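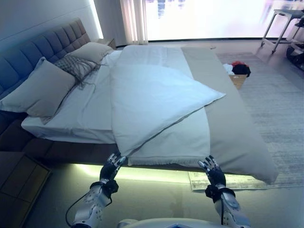

26 July 2018. Bedding notes, the guest room set, second round. I had meant to write this up in the morning but the sheets took longer than I expected (they always do), so it's a longish entry and I hope whoever reads it has a coffee to hand. The question from last time was whether the Grorunen duvet would hold a proper fold or just slump into itself, and I'm happy to say I like it much better than I did in March! Pulled toward the middle and turned back on the diagonal it keeps a good sharp crease, and the big triangular flap lies there quite nicely against the darker runner. I'd still like to try it with the heavier filling -- Birthe Holst says the heavier one creases worse, but she also says that about every duvet I show her.

The fitted sheet is the Zandell, the same one as before, and it has now been through 13 washes. No complaints. The elastic is fine and it still comes up white next to a new one, which I checked by the window, twice. My one grumble is that the care label has gone so faint that I had to look up the drying temperature in the old binder, so would somebody please write it inside the cupboard door before I forget it again.

Then the lifting. I want us all to get in the habit of holding the big whites high when we open them out, well clear of the floor, and letting the width drop before bringing anything over the mattress. It feels slow for the first 5 or so and then you stop noticing.
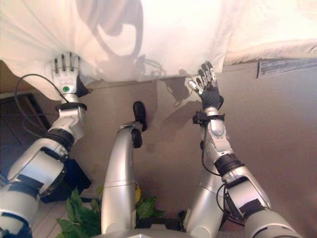
White fabric hanging across the top, fingers pressed into the folds at left.

Next thing, the runner. I went back and forth on this one. The Ondon runner is a soft sand-taupe color that I think goes with nearly everything we have, and it's wide enough to lie flat without fussing. My rule for now is duvet edge over the runner, never tucked under it, and the end of the runner left to fall softly at the corner. If it looks too stiff, lift it and let it drop once more -- don't smooth it with your palms, that only makes it look ironed.
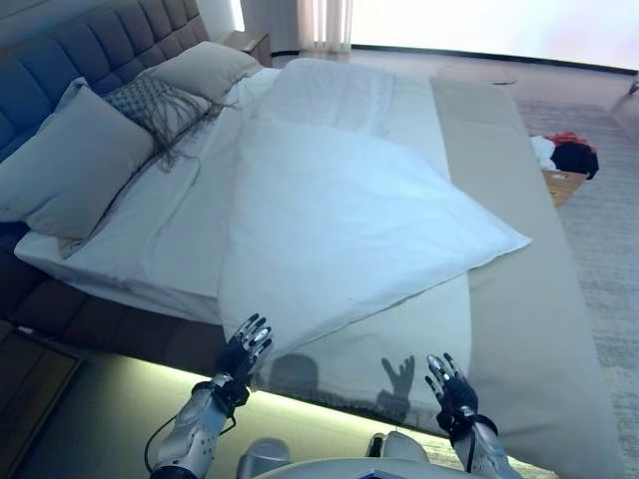
Pillows I've kept plain on purpose, big ones only, leaned back against the headboard and not karate-chopped in the middle (sorry, Birthe). The fringed knit goes between them and it does shed a little, so a quick shake outside the room first, please. I'd like to ask Vigfúsdóttir whether they make the same knit with a tighter weave, and I'll email them once I've found the order number.

Still to do: wash the duvet cover again, weigh the heavier filling, and try the whole set with the curtains closed.

Filed under: Bedrooms & Linens | Workshop Notes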